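Kategorie: Listenarchiv / Spülen, Lagern, Gefäße

Betreff: Re: Klare Schüsseln, Schleier an der Innenwand

Pierina Rinaldi schrieb am Dienstag:

> Hallo zusammen,
>
> wir haben bei den klaren Schüsseln seit der Umstellung auf das neue
> Spülprogramm einen matten Schleier an der Innenwand, knapp unterhalb
> des Randes. Mit dem Tuch geht er nicht weg. Klarspüler ist auf
> Stufe 3, Salz ist voll. Die Schüsseln werden nach dem Lauf ineinander
> gestapelt und kommen ins Regal. Betroffen sind Glas und Kunststoff,
> beim Glas sehe ich es deutlicher.
>
> Fragen:
> - Ist das Kalk oder ist die Oberfläche angegriffen?
> - Stapelt ihr ineinander oder stellt ihr einzeln?
> - Wer hat noch das alte Datenblatt zum Reiniger von Plernen?
>
> Gruß
> Pierina

Hallo Pierina, hallo Liste,

der Reihe nach.

Zur ersten Frage: Das lässt sich mit Haushaltsessig oder einer Zitronensäurelösung klären. Eine Stelle von der Größe eines Daumens benetzen, fünf Minuten stehen lassen, mit klarem Wasser abspülen, mit fusselfreiem Tuch trocknen. Ist die Stelle danach klar, war es Kalk. Bleibt sie unverändert matt, handelt es sich beim Glas um Korrosion, beim Kunststoff um feine Kratzer oder um Spannungsrisse. In beiden Fällen hilft kein Reiniger mehr. Bitte die Probe trocken beurteilen, ein Wasserfilm füllt die Unebenheiten auf und täuscht eine klare Fläche vor.

Dass du den Schleier knapp unter dem Rand findest, spricht für Kontakt beim Stapeln. Dort liegt die obere Schüssel auf der unteren auf. Bleibt Restfeuchte dazwischen, trocknet sie langsam ab und hinterlässt genau an dieser Linie die Rückstände. Kommt dann noch Bewegung beim Herausziehen hinzu, wird die Fläche mechanisch belastet. Kalk und Abrieb treten deshalb oft gemeinsam auf, und die Essigprobe ergibt dann ein gemischtes Bild: teilweise klar, teilweise matt. Zwei Stellen testen, eine am Rand und eine am Boden.

Zur zweiten Frage: Wir stapeln nur noch Kunststoff, und auch den nur mit Zwischenlage. Glas steht einzeln, Öffnung nach unten, auf der Gittermatte von Trokholm. Das kostet Platz. Im Regal mit 600 mm Fachbreite bringen wir damit nur zwei große Schüsseln nebeneinander unter. Wer den Platz nicht hat, kann auch bei Glas mit Zwischenlagen arbeiten, sollte die Schüsseln aber vorher vollständig abtrocknen. Küchenpapier ist als Zwischenlage ungeeignet, es hält die Feuchte an der Wand. Wir verwenden dünne Filzscheiben, die separat gewaschen werden.

Zum Spülprogramm: Die Wasserhärte am Gerät prüfen, nicht nur den Salzstand. Bei unserer Maschine (Istell 389) wird die Härteeinstellung nach einem längeren Stromausfall auf den Werkswert zurückgesetzt, ohne dass eine Meldung erscheint. Salzanzeige voll sagt dann nichts aus. Klarspüler würde ich eine Stufe zurücknehmen. Überdosierung gibt einen bläulichen, schlierigen Belag, der mit Kalk verwechselt wird, sich aber fettig anfühlt.

Zur Beurteilung unter Licht noch ein Hinweis. Gegen ein helles Fenster oder eine starke Lampe gehalten, ist eine klare Schüssel kaum zu bewerten. Die Reflexe an der gewölbten Wand überdecken jeden Schleier, und man hält Glanzstellen für Flecken. Brauchbar ist ein dunkler, matter Hintergrund und Licht von der Seite. 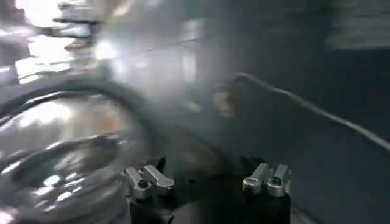

Arbeitskreis Gefäße und Lagerung

An den weißen Streifen und Sprenkeln an der klaren Wand sieht man, was ich meine: Bei so starken Lichtreflexen würde ich über Belag oder Korrosion keine Aussage machen. Auch die zweite gewölbte Linie im Inneren ist nicht eindeutig. Es kann eine eingesetzte Schüssel sein oder die gegenüberliegende Seite desselben Randes, durch die Wand gesehen. Für die Prüfung deshalb immer einzeln hinstellen und drehen. Wandert die Erscheinung beim Drehen mit der Schüssel, sitzt sie an der Wand. Bleibt sie relativ zur Lampe stehen, ist es ein Reflex.

Zur dritten Frage: Das alte Datenblatt von Plernen habe ich nur auf Papier, ich scanne es ein und lege es in die Dateiablage der Liste. Zum Abrieb müsste es bei Athanasiadis noch eine Tabelle geben, die bis 3000 Spülgänge reicht. Falls sie jemand hat, bitte ebenfalls dort ablegen.

Pierina, schreib bitte noch, welche Härte am Gerät eingestellt ist und ob der Schleier ringsum läuft oder nur auf einer Seite liegt.

Gruß in die Runde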